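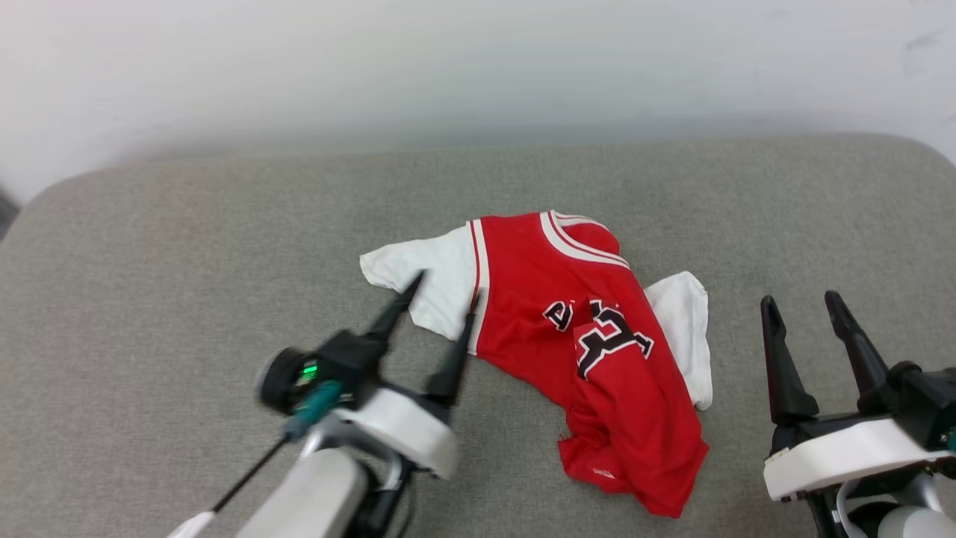
Laurier Paquette thinks laundry is the meanest homework you can give a robot, and after one semester with this club I'm inclined to agree. Cloth never lies the same way twice! You teach the arms one pile, you come back from lunch, and the pile is a whole new problem.

CLEDTON, Thursday, November 14, 2024. Hi, I'm Halvard Hedlund, and I coach the Cledton High robotics club. Every fall I get to write the announcement for our open house (one of the perks of the job, if you ask me), and this year I have plenty to announce. Our team is going to the Isby Household Robotics Challenge in December, and we're taking on the laundry event with a two-armed robot the students call Dollodov.

The name came out of a long argument that I stayed out of. The robot has stuck with it, and so has the team.

The task sounds easy when you read it in the rule book. A piece of clothing starts out in a heap, and the robot has to pick it up, carry it over and get it into a washer. The judges give each team 7 minutes and 2 tries, and they score the better one. We've been practicing with a red and white jersey, which is a nasty choice because of those floppy white sleeves, and I'm proud to say it was the students who picked it.

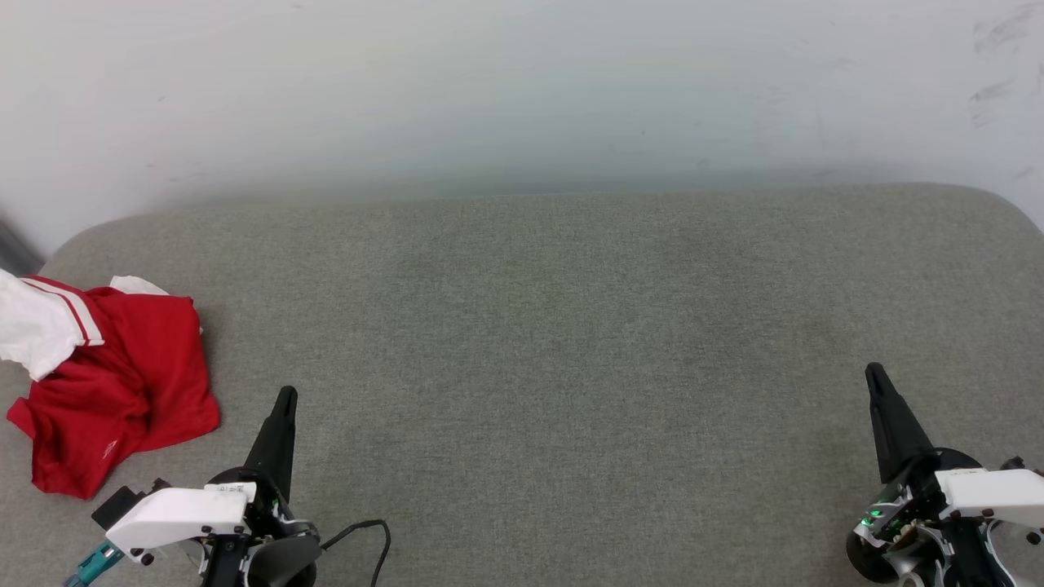

Most of the fall went into teaching. One student drives the arms by hand through the whole job, the computer records every move, and then the team trains the robot on those recordings. They have 700 of them now! Some are beautiful and some are, well, from the first week. The kids went through them all on Saturdays and threw out the ones where the driver got impatient (mine went first, thank you very much).

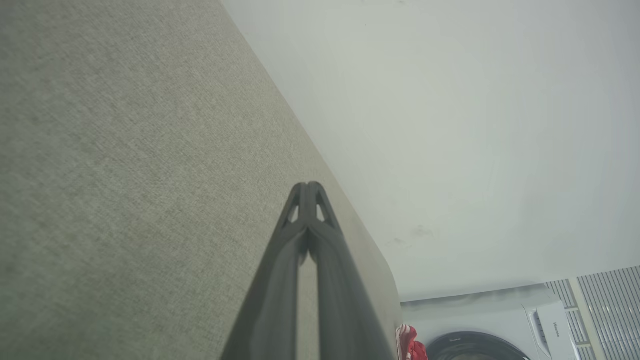
Gripper closed, washer nearby: practice for the Isby laundry event.

We have 33 students in the club this year, our biggest group so far, and a lot of them had never written a line of code before September. Some came in through art class, a few through the track team, and one because her brother told her she'd hate it. She now runs our test schedule.

I also want to thank Andreadis Hardware on Main Street, which paid for our entry fee and kept us in screws and zip ties all season.
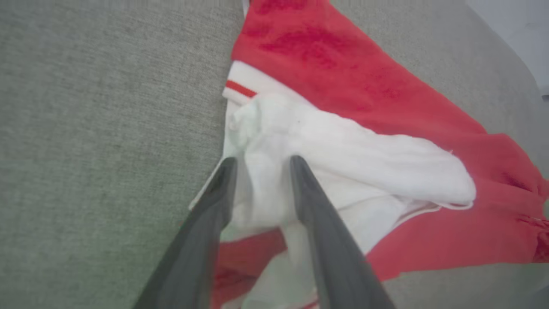

Could it do socks next? That's the question a parent put to us at our last practice, and the team has been chewing on it ever since. I say let's get through Isby first, but I've already heard talk of a sock bin, so I may be outvoted.

The open house is in the school library the first Friday in December, right after the last bell. It's free, little brothers and sisters are welcome, and you can try driving the arms yourself. To reach me or set up a visit, call the Cledton High front office and ask for the robotics room.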